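To: Ridgeway Days Out list
From: Caradog Owen
Subject: Re: Drimness in October, worth the drive?

Hi all, and thank you Sorcha for getting me off the couch! We went, we loved it, and I'm already planning the next one.

Sorcha Ní Mhurchú wrote:
> Has anyone done the Drimness food and lantern walk with kids?
> I hear it starts at the old ferry landing now. Is there enough
> for a whole day, or should we add Plenen on the way home?

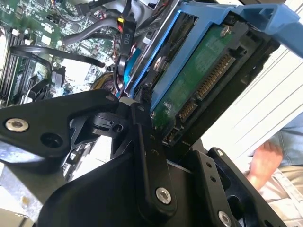
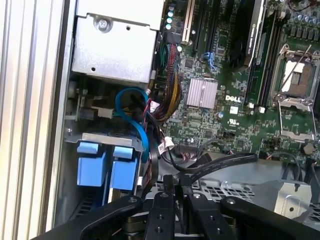 Yes, there's plenty for a whole day, and I'd save Plenen for another trip. We parked behind the library at ten and did the river path first (22 painted markers, and my two insisted on touching every one). Then came the covered market, which has a repair corner at the back that I could have stayed in until dark. If your kids like seeing the insides of things, a Dell desktop with its case open or the green circuit board on the underside of a hard drive, give them half an hour there before lunch. Mine had to be bribed out with dumplings. Get the pork ones, third stall from the door, and bring cash!

The walk itself leaves the ferry landing at dusk. There are 344 steps up to the chapel, so leave the stroller in the car, but the view over the lanterns is just wonderful and there's hot cider at the top.

We had a late supper at Stastura on the square. It was loud and friendly, and they'll split a plate for kids without any fuss. Book ahead for anything after six.

Sorcha, if you're going next weekend, I have two spare walk tickets you can have.

Caradog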